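Notebook, February, after lunch

Green day. I pulled the whole sage length out of the cupboard, the one Catalina brought back from Saavedra, and I have to say it's a lovely thing once it gets some air. Matte, a bit mottled, much softer than I remembered. On the shelf it looks like nothing. Open it up and the color goes all over the place, pale in the light and nearly olive down in the folds.

The question for this week (Glenys wrote it on the board, so it's official) is how this cloth takes a crease, and whether we can get it folded for the Orkatura order without leaving lines across the front panels. They want it delivered folded flat, no rolls, no tubes. I argued for rolls. I lost.

So, method. White sheet down first, same as for the last batch. I didn't iron the sheet, which Radwa would tell me off for, but I was only after the green. Then the green on top, thrown out loosely and left to settle however it liked. No smoothing with the hands! Domingo smoothed the last one out of pure habit and we couldn't tell his creases from the cupboard's.

Things I wanted to look at:
old fold lines from storage
how the cloth stands up when it's gathered
whether a pinch leaves a mark

The old fold lines are still there but faint. One of them runs on the diagonal, and I can't work out how, because I'm sure we put it away square. Maybe somebody had it out over the holidays. Damián says it wasn't him and I mostly believe him.

Standing up is where it surprised me. I had it down as a floppy cloth and it holds a ridge really nicely, like a little tent. The Pliditen we tried in the fall just slumped. For the hanging panels that's good news, for flat folding maybe less so, because a cloth that wants to stand up also wants to unfold itself in the box.

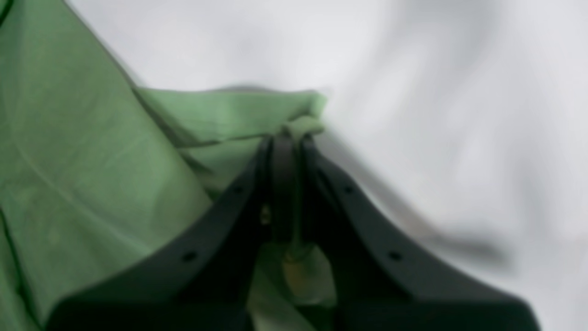 Sage length on the white sheet, bunched fold held at the pinch. Color looks yellower along the gather.

About that yellow: I keep going back and forth. The gathered part reads brighter and warmer than the rest and I can't decide if it's the dye or only the way the light lands on the top of the fold. I need to look at it again by the window in the morning, and next to the small swatch Catalina stapled into the order folder. If the swatch does the same thing when it's bunched up, I'll stop worrying. If it doesn't, we need to talk to Saavedra before anybody cuts.

Weights, while I'm here. Glenys asked for a 500 gram press and a 600 gram press on the folded corner, left overnight, one on each end. I've set aside two offcuts so we aren't doing it on the good length. Offcuts are in the tray marked Volten (ignore the label, the Volten samples moved to the top shelf ages ago and I still haven't made a new one). Order number for the folder is 1769, since I had to hunt for it twice today.

Radwa stopped by and thinks we should fold with tissue in between and be done with it. She's probably right. I'd like to see the overnight corners first — if the heavier one comes out clean then we don't need tissue at all, and it's one less thing to buy.

Still to do: borrow the good steamer back from Damián. Refold the length along different lines from last time, so the old creases get a rest. Ask Catalina if there's more of this cloth to be had, because if the panels work I'd love enough for the curtain in the front room too (don't tell Glenys yet).

Leaving the white sheet down for tomorrow. Please don't put mugs on it.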